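Ticket 1000 - Label printer prints blank every few labels, bench 2
Opened by: Noemí Tapia
Assigned: Tariq Lashari
Priority: medium (was low)
Site: Prulbridge, goods-in
Status: closed

Jun 11, 2023

Noemí Tapia
Printer on bench 2 feeding blanks again. Two good labels, one blank, then a good one, then sometimes two blanks. Same roll was fine on bench 1 this morning. Turned it off and on, no change. Need it back before the Hasetti delivery, there's 84 parts to book in and every one wants a label.

Tariq Lashari
Which template? Small or the wide one?

Noemí Tapia
Small. Wide one seems ok but we hardly use it.

Tariq Lashari
OK. Things to try in this order please:
Open lid, take roll out, wipe the gap sensor with a dry cloth. It's the little window under the roller.
Roll back in, guides snug but not tight.
Hold feed till it blinks twice, let go. Should push out a few blanks and stop on a gap.
Print the test page from the printer itself, NOT from Prudex.

Noemí Tapia
Done all that. Test page perfect, five times. Then printed from Prudex and got a blank on the third. 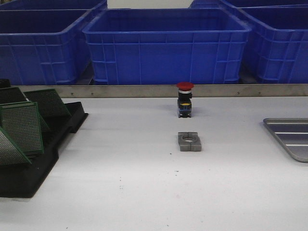

Tariq Lashari
Right, so the printer's fine and it's what we're sending it. Can you send me the queue number of a good one and a bad one? Right click, properties, bottom line.

Noemí Tapia
Good one ends 281, sorry no, that was yesterday's. Bad one is 287. Can't find the good one now, queue has cleared itself.

Tariq Lashari
287 is enough. Looked at it, the job has two pages in it. Page one is the label, page two has nothing on it. So the printer is doing as its told. Did anyone change the part description field lately?

Haris Ghumman
Me, last week. Mirani asked for longer descriptions on their parts so I put the box up from 60 to 81 characters. Didn't touch the layout.

Tariq Lashari
That'll be it then. Anything long wraps to a third line, third line drops off the bottom of the label, Prudex makes a second page for it. Short names print fine, long ones give you a blank. Noemí can you check if the bad ones are all long names?

Noemí Tapia
Yes!! All Mirani stuff. The Hasetti ones are short and they all came out.

Haris Ghumman
Sorry all. Should I put it back to 60?

Tariq Lashari
No, Mirani will only ask again. I'll make the text a size smaller and lock the template to one page. Don't print any Mirani labels till I say.

Mamta Awasthi
Can I add something while the template is open. The bin labels for the back row want doing on the same template and they come out tiny. You can't read them from the bench side. Whatever size you pick for the text, bin labels need to be bigger, so please make it two templates. They have to go on the blue crates behind the bench and the front of those is ribbed, so the sticker lifts at the corners if it's small paper. Might be better on the thick rim, or on a tag. Tanveer has some tags I think.

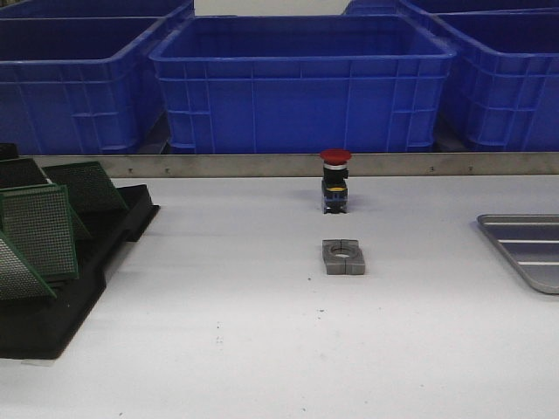

Tanveer Farooqui
Tags are in the stationery cupboard, second shelf, plain white, they go through the printer if you set media to card and slow the speed down to 2. Don't leave it on card afterwards or the next person's labels come out faint. I'd hang them from the rim and leave the ribs alone, and tie them so they sit above the metal strip at the back of the bench, else you won't see the bottom line. Need a list of bin names from Mamta before I print any.

Mamta Awasthi
List is in the shared folder, called bins new. Ignore bins new 2.

Tariq Lashari
Two templates now. Part label small (new text size, one page only) and Bin tag. Both are in Prudex, you need to log out and in again to see them. Old one is renamed with zz at the front, please dont use it.

Noemí Tapia
Logged out and in. Did ten Mirani labels with the longest names I could find, no blanks. Text is small but scanner reads it.

Haris Ghumman
Barcode still full size?

Tariq Lashari
Yes, only the description shrank.

Noemí Tapia
All good here, Hasetti booked in too. Can close.

Tanveer Farooqui
Tags not printed yet, can that be its own ticket.

Tariq Lashari
Yes pls raise one. Closing this.
Cause: description field made longer, text ran on to second page.
Fix: smaller text, template locked to one page, separate template for bin tags.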